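Where Does The Bottle Go? A term project on office recycling
Report for the module Waste and Everyday Life
Handed in 1/22/20

I picked this subject because I had a part-time job at Fasholm, a firm that does billing for small shops, and I kept noticing what people threw away at their desks. I'd always thought of myself as pretty good at recycling. Then I had to write a project plan in September and discovered I couldn't say what happens to a drinks bottle after it leaves my hand, so that became the question.

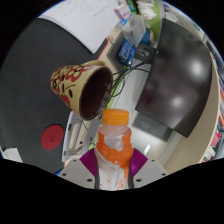
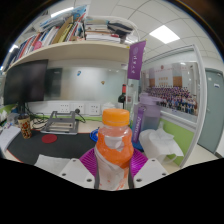

Clear plastic with an orange screw cap.

My plan was simple (too simple, as my tutor pointed out in the first meeting). I wanted to know how much of the plastic from one office floor ended up in the right bin, and whether changing the bins would make any difference. The office manager said yes straight away, which I hadn't expected, and the cleaning firm, Khokhar, said yes after I'd written to them twice.

How I did it

The study ran for 6 weeks. For the first half I changed nothing at all. Every evening the bags from the floor were kept to one side for me, and I went through them in the loading bay wearing two pairs of gloves. I counted only drinks bottles, because my first go at counting everything took the whole evening and I still hadn't got to the bottom of the first bag!

For the second half the small bins under the desks were taken away and we put 4 big shared stations in their place, one by each door and two in the kitchen. Each station had a slot for paper, a round hole for bottles and cans, and a flap for the rest. I made the labels myself. The first lot fell off, so if you're doing something like this, buy proper tape.

What I found

Over the whole study I counted 2,945 bottles. Of those, 1,301 were in the recycling and all the others had gone in with the general rubbish. So that's well under half, on a floor where nearly everyone told me they recycled "always" or "most of the time". I believe them, by the way. I think people remember the times they walked over to the right bin and forget the times they were on the phone.

The second half was clearly better than the first. I'm not going to make too much of it, though -- people knew I was there by then, and one person used to hold her bottle up and wave it at me before she dropped it in. My tutor says this has a name and I should read up on it, and I have, a bit.

The other thing was caps. I had no idea caps would be a problem. Half the office thought you had to take them off and the other half thought you had to leave them on, and both sides were very sure. I rang Aditz, who run the sorting plant that takes our recycling, and they told me they'd like them left on, squashed bottle and all, as loose caps are small enough to drop through the sorting screens. I put that on the labels in week five and got more comments about it than about anything else in the project.

Leftover drink was the last surprise. A bottle with a few mouthfuls still in it can soak a whole bag of paper, and I had several bags where that had happened. There's no sink near the door stations, so people would've had to walk to the kitchen and back to empty them. I wouldn't have walked either.

What I'd change

I'd count by day next time. I lumped each week together and then couldn't work out whether Fridays were worse, which the cleaners swear they are. I'd also pick a second floor where nothing changed, so there was something to compare with. The people at Vernham, on the floor above, offered theirs but by then I was already in the second half and it was too late to start.

I'd like to ask about mugs and refills too. Quite a few people told me they'd bring their own bottle if the tap water tasted better, and I never followed it up. The stations are still up for now, and the office manager has asked me for a fresh set of labels.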